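About Us

Hi, I'm Nerys Landeg, and I run Dosasholm, a small research group with one big habit: we teach robots to find their way around homes they've never visited. I started it at my kitchen table after years of watching machines get stuck in doorways (I still have a soft spot for the ones that do).

Our main method is called Celtero. A robot practices in simulated apartments, and each time it passes through a door it has to guess what's in the next room before it moves on. Wrong guesses get replayed the most – that part was Poduval's idea, and I argued against it for weeks! We trained on 2,344 layouts and held back 218 for testing. On the held-back set, the robot reached its goal in 70 percent of runs, up from 26 with our old planner. Deverau, our next project, adds stairs, and I'm a little scared of it. 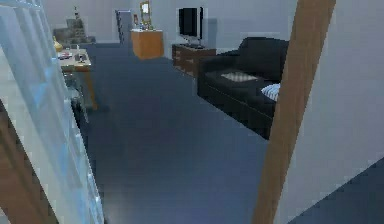

Why do you train in simulation first?
It's faster and a lot cheaper, and a robot can bump into a wall all night without hurting anything.

We love visitors and we love hard questions, so write to us anytime. We take on new interns every August.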